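December 18, 2025
Favor box, printable version — fold and glue trials, second round

Continues from the October pages. Template is the pillow-top box with the birthday banner on the front panel, one box per letter sheet, meant for parents printing at home. Open items carried over: cracking on the long score, glue tab too narrow, lid pops open when filled, pink panel prints too dark on inkjets.

Stock

Kiltton matte cardstock is the reference. Also cut on the Herrera smooth, because the shop in Ridgate sells it by the pack and most of the complaint emails came from there. Herrera is the stiffer of the two and has a visible grain direction. Kiltton grain is hard to see by eye. Did the strip test: cut two strips from the same sheet at right angles, hold both by one end, the one that droops more is cut across the grain. On Kiltton the grain runs the long way of the sheet. Same on Herrera.

This matters for the long score, which at present runs the short way of the sheet and so goes across the grain. That accounts for most of the cracking. The four side folds run with the grain and none of them cracked in either stock.

Tried rotating the whole net a quarter turn. It no longer fits inside the printable area with the lid flap attached. Scaled to fit, the box will not take a standard cookie, so rotation is out unless the lid goes to a second sheet, and I don't want a second sheet. Parents lose it.

Scoring

Scored by four methods, same sheet, same ink coverage:

Bone folder against a steel rule. Clean line, slight crack in the ink on Herrera, none on Kiltton. Best of the lot.

Empty ballpoint. Close behind. Line wanders if the rule is thin because the barrel leans. Good enough for the instructions, since everyone has a dead pen.

Back of a table knife. Too wide. The fold has a soft shoulder and the box goes out of square.

Donditz cutter with the scoring tip, single pass and double pass. Single pass too shallow on Herrera. Double pass good on both, but the second pass lands slightly off the first if the mat has been reloaded between. Do not reload between.

All scoring above done on the printed face. Repeated the bone folder from the back with the lines transferred through at a window. Less ink damage, fold direction is then wrong for a valley, and it takes too long. Not going in the instructions.

The crack on the long score is worse where the banner art crosses it. Solid ink, heavy coverage, and it shows white when it goes. Options were to move the banner down or to break the art at the fold. Moved the banner down. The gap now reads as a margin and the fold is on bare paper for its full length. Refolded on both stocks, no white line visible at arm's length. On Herrera there is still some roughness if you run a thumbnail over it.

Glue tab

Old tab failed on the filled boxes in October, always at the bottom corner first. Widened it to the full allowance between the panel edge and the sheet margin and changed the end angles so the corners clear the base flap. Old corners overlapped the flap and held the joint open while the glue set.

Glue stick, white glue and double-sided tape compared, all on Kiltton.

Glue stick: holds if the tab is pressed flat under a book until dry. If a child presses it with fingers and moves on, it lifts at the corner. Same failure as before, only slower.

White glue: strong. Cockles the panel if applied from the bottle. Thin film with a scrap of card is fine. Panel was flat the next morning.

Tape: strong immediately, no wait, no cockle. Not repositionable. Two of mine went on crooked and were scrapped.

Recommendation for the instruction sheet: tape first, white glue second. Remove the glue stick from the list of supplies. It has been in the list since the first version of the template and it is the one thing everybody already owns, so expect pushback.

Lid

The lid popping is a separate problem from the tab. The tuck flap is the same width as the opening, and once the box is full the side panels bow out and release it. Took a small amount off each side of the flap and added slit locks, one each side, short cut running in from the fold. This is the ordinary carton arrangement and I should have started there.

Cut depth needs care. Too short and the lock does not engage. Too long and the flap tears at the end of the slit after a few openings. Ended on 7 mm for both stocks. Opened and closed one Kiltton box repeatedly while on the phone and the slit did not run. Herrera creased at the slit end but did not tear.

By hand, the slits need a craft knife, and this is supposed to be a scissors-only project. You can do it with scissors by snipping in from the fold edge before the flap is creased. Added a short mark at each snip so it is obvious where to stop. The mark prints in pale gray. Black showed through the assembled flap.

Color

Pink panel. On screen it is correct. On the laser it is correct. On both inkjets it comes out heavy and slightly brown, and lettering in the darker pink disappears into it. Printing on the "matte photo" setting brings it back, on "plain paper" it doesn't. The instructions say nothing about the setting. Add a line.

Also lightened the panel in the file itself so the plain paper result is acceptable even when the line is ignored. It will be ignored. Laser output is now a bit washed out. Acceptable.

Child's name field: Long names still run under the balloon. Set the field to shrink to fit with a floor on the type size. Below the floor it breaks to two lines. Checked with a double first name and with one that has a hyphen. The hyphenated one broke after the hyphen, which looks intended.

Yield and ink

Ridgate order is for pre-cut blanks, separate from the download. Quantity is 1,178 blanks, flat, unscored, Herrera stock. They were quoted before the tab was widened. The wider tab does not change the number of blanks per sheet, so the quote stands. They want the slit locks included in the cut. Fine on the Donditz, adds little to the run time.

First batch off the cutter was 248 blanks. Rejects were all from one stretch where the blade had picked up a paper fiber and was dragging at the inside corners of the tab. Cleared the blade, recut, corners sharp. Put a blade check at the start of each pack of stock and write it on the job card. It was on the job card for the cone hats and somehow did not get copied across.

Blade offset for Herrera is different from Kiltton. Someone had saved the Kiltton setting under the Herrera name on the Donditz. Renamed both. If you change either one, save it as a new entry and put your initials in the name.

Template downloads since the October revision stand at 368, going by the counter on the page. Counter does not say how many got as far as printing. The old file is still being fetched by people with the direct link, so the new one should replace it under the same name. Keep the old one in the archive folder.

Instruction sheet, changes to make

Step order is wrong. It has cutting before scoring. Score first while the sheet is still square and the rule has an edge to sit against. Swap two and three.

"Fold along the dotted lines" — there are two kinds of dotted line and only one of them is a fold. Change the cut lines to solid throughout. Fold lines stay dotted.

Add print setting line for inkjets.

Add scale note: print at actual size. "Fit to page" shrinks the box and the label stickers no longer match the front panel. Put a small printed ruler on the margin so it can be checked before cutting.

Supplies: cardstock, scissors, ruler, empty pen, double-sided tape. Strike glue stick.

Not done

Gluten-free label set, wrong size, untouched. Slumber party color version needs the same banner move, and the moon art is on the fold there too. Greaseproof liner: cut one from the roll by eye, it fits, no drawing yet. Without a liner, buttery cookies mark the Kiltton overnight. Did not try chocolate.

Window version is parked. The film has to go in before the tab is closed and I can't write that step so that it makes sense to someone doing twelve of these the night before.

Next: repeat the lid test on boxes that have been sitting closed for a week. Paper relaxes, and the bow in the side panels may be worse than it looks on a fresh fold. Three boxes of each stock are on the shelf above the Donditz, filled, closed and labeled underneath. Please leave them shut.
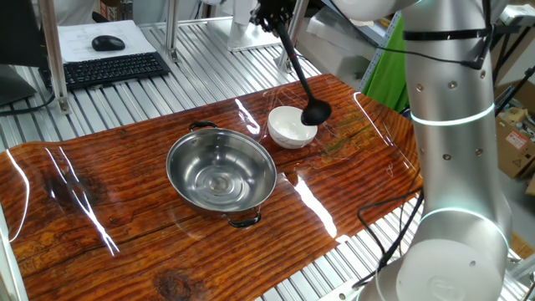 Ladan Hassanpour: I'd leave the glue stick in the supplies list as a third choice with the book step written out. Half the emails I answer are from people who are starting at nine at night with whatever is in the drawer, and they won't have double-sided tape. Agree on solid cut lines. Can the snip marks be a little darker than they are now? On my printer at home the gray came out so pale that I went past one of them and had to tape the flap. I also ran the slumber party file with the banner moved by hand, and the moon clears the fold if you drop it by the same amount, so that one should be quick.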